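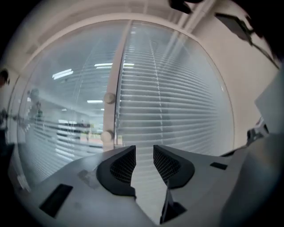 *White hand-held gripper with black finger pads, close up.*

# Prerkness Pepper Seed Swap: your questions

Last updated 18 July 2019

We get a lot of mail, and we love it! Most of it asks the same handful of things, though, so please have a look here before you write.

## What is the swap, exactly?

People who grow peppers mail us seed they saved, and we mail them different seed back. That's the whole thing. Estela Yáñez started it with a shoebox and a stack of coin envelopes after a summer when she grew far too many Burneros, and it has grown a lot since. Last season 610 growers took part and 3712 packets went out. The list now has 130 varieties on it, from sweet little snacking peppers to things we'd ask you to handle with gloves.

## Do I have to send seed to get seed?

Not your first year. New growers can ask for up to four packets with nothing to trade. After that we hope you'll send something back, even if it's a single variety (a single plant's worth is plenty — one good pepper can fill several packets).

## I've never grown a pepper. What should I start with?

Burnero, every time. It's a medium-hot red, fairly quick to ripen, and it forgives a missed watering. It also does well in a pot, so you can try it on a balcony or a back step. If you don't like heat at all, ask for Alarcón. It's long, pale green turning orange, and so sweet that kids eat it straight off the plant. It takes longer to ripen, so start it early.

## When should I sow?

Eight weeks before your last frost for most kinds, ten for the very hot ones. Pepper seed likes warmth more than anything. On top of the fridge works, and so does a heat mat. Keep the mix damp but never soggy, and don't give up too soon! Some of the hot types sit there doing nothing for three weeks and then all come up on the same morning.

## My seedlings are tall and floppy. Did I do something wrong?

They want more light. Move them closer to it, turn the tray every day, and run a small fan nearby for an hour or two. You can also bury the stem a little deeper when you pot them up. Mine (this is Patricio writing) flopped for two years running before I bought a cheap shop light, and I've had stocky plants ever since.
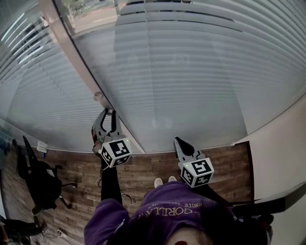

Once they have two or three sets of true leaves, move each one to its own pot. Wait another week before you feed them, and then go easy: half the strength on the label is fine.

## Will my peppers cross with each other?

They can, yes. Bees don't read labels. If you grow two kinds of the same species close together, some of the seed will be mixed, and you won't know until you grow it out. The fruit you pick this year will still be true to the plant, so for dinner it makes no difference at all.

For seed you plan to send us, please do one of these:

- grow only one variety of that species
- put a mesh bag over a branch before the flowers open, and shake it gently once a day while they're blooming
- write "open pollinated, may be crossed" on the packet

We do take possible crosses! They go on a separate list called Surprises, and it's the first one to run out.

## How do I save the seed?

Let the pepper get fully ripe, past the point where you'd pick it to eat, until it just starts to wrinkle. Cut it open, scrape the seeds onto a plate, and leave them somewhere airy for a week or more. Skip paper towels, they stick. Seeds are ready when one snaps instead of bending. Please wear gloves with hot types and do not rub your eyes. Estela would like me to add: or anyone else's eyes.

## How should I label my packets?

Variety name, the year you grew it, your first name and your town. If you don't know the variety, tell us what it looked and tasted like. Number 624 on our old paper list was sent in as "Grandpa's yellow, bites late," and several people still ask for it by that name.

## When can I mail things in?

Any time from the start of October. Earlier packets are welcome as long as the seed is fully dry. We've opened some fuzzy ones, and it's a sad thing to have to throw out. Requests are filled in the order they come, and more than one round goes out over the winter, so a late request still has a decent chance.

## Can I come to the Cletlow tasting?

Please do! It's free and you don't have to grow anything. Bring a sauce, a pickle or just an appetite. There's bread, there's milk, and there's a mild table at one end and a hot table at the other. Please put a card by your dish with the pepper used and anything people might be allergic to — nuts and fish sauce especially.

## Can I grow the seed and sell the plants?

Sure. Sell plants, sell sauce, have fun with it. We only ask that you don't resell the packets themselves.

## Do you ship abroad?

Not right now. The rules for seed differ from country to country and we can't keep up with them. If you've found a local swap where you live, send us the details and we'll pass them along to people who ask.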